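4.2 Time alignment of the two gripper streams

Each hand-held gripper reports its finger opening over its own cable, and the head camera runs on a third clock. The logger, Lotis, stamps every message on arrival, so the raw stamps include transport delay as well as the true offset between devices. Early versions of the pipeline treated arrival time as capture time. Policies trained on that data closed the fingers late, most visibly on small parts.

We now estimate one offset per gripper and per session. The operator opens and closes both grippers before the first task, and the aligner matches the measured opening against the opening seen by the head camera, which is recovered from the finger outlines. The match is a plain cross-correlation over a window of 1,024 samples. Its peak is refined with a parabola fit, and the offset is then held fixed until the session ends. We tried letting the offset drift within a session, following a suggestion by Victor Lema, but the gain was too small to justify a second parameter.

Of the 660 recorded sessions, 287 were made before the opening routine was added. For these the aligner falls back on the grasps themselves. This works less well when one hand stays idle - the idle gripper gives a flat signal and the peak is poorly defined. Such sessions are flagged, and the planner Nyaga leaves them out of training for two-handed tasks.

Pose is handled separately. The plate on each gripper is located in the head view, and the pose is dropped for any instant at which the plate fit fails. Gaps are filled by interpolation only when both neighbouring poses pass the same test.

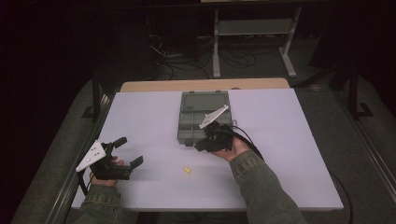
Figure 6. Head view of the compartment box task, with both grippers over the board and a small yellow piece between them.

Does a fixed offset remain valid if a gripper is unplugged during a session? The offset is discarded on reconnection, and the aligner treats what follows as a new session.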